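Storing handmade decorations: quick tips

Posted 2025-07-19

Yes it's July. Best time to sort the Christmas box, trust me, loft is dry and there's no rush. Did ours in June, took 34 minutes with the radio on. Would of been quicker without stopping to look at everything.

Salt dough first. It hates damp. If a piece has gone soft, low oven, door ajar, keep checking. Cool right down before wrapping. Then a thin coat of varnish, back as well as front (everyone forgets the back). 2 coats if the kids used felt tip, it bleeds otherwise. Test a corner.

Paper chains: don't bother folding. Coil loosely in a cake tin, lid on.

Pine cones: bake or freeze before they go in with anything else. Little beasties.

Beads on thread: check the knots now. Dab of clear nail varnish on each.

Boxes. Cardboard is fine for baubles, not for anything a child made out of clay or pasta. Go hard-sided. Old tool cases, camera cases, whatever turns up at the tip shop. Wipe out with a barely damp cloth and leave open overnight before packing.
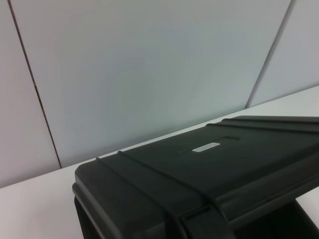
Black hard case, lid up a bit.

Line the bottom with an old towel folded in half. Heavy things down low. Tissue, not newspaper, newsprint comes off on white paint and you will not get it out. Egg boxes for the tiny ones.

Elspeth Lennox wrote in to say she puts a list inside the lid, taped, with who made what and which year. Stealing that. She has 21 on hers and the oldest is a toilet roll angel.

Hooks: take them off. All of them. Jam jar. They scratch everything else otherwise. If you want ribbon loops instead, cut them about 17 cm long, knot, done. Short ones slip off the branch.

Silica sachets, save them from shoe boxes. One or two per case is plenty. Keep away from small children and the dog.
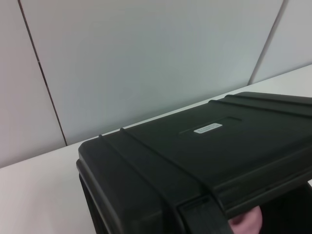
Ribs on the lid. Label goes on the flat part.

Labels: masking tape and a fat marker, on the top AND the end so you can read it when its on a shelf. Masking tape goes brittle in a hot loft so replace it each year.

Don't stack anything heavy on top of the clay ones even in a hard case. Lights go in a seperate box, wound round a bit of card, plug end out.

Glue repairs next time, need to find the good glue first.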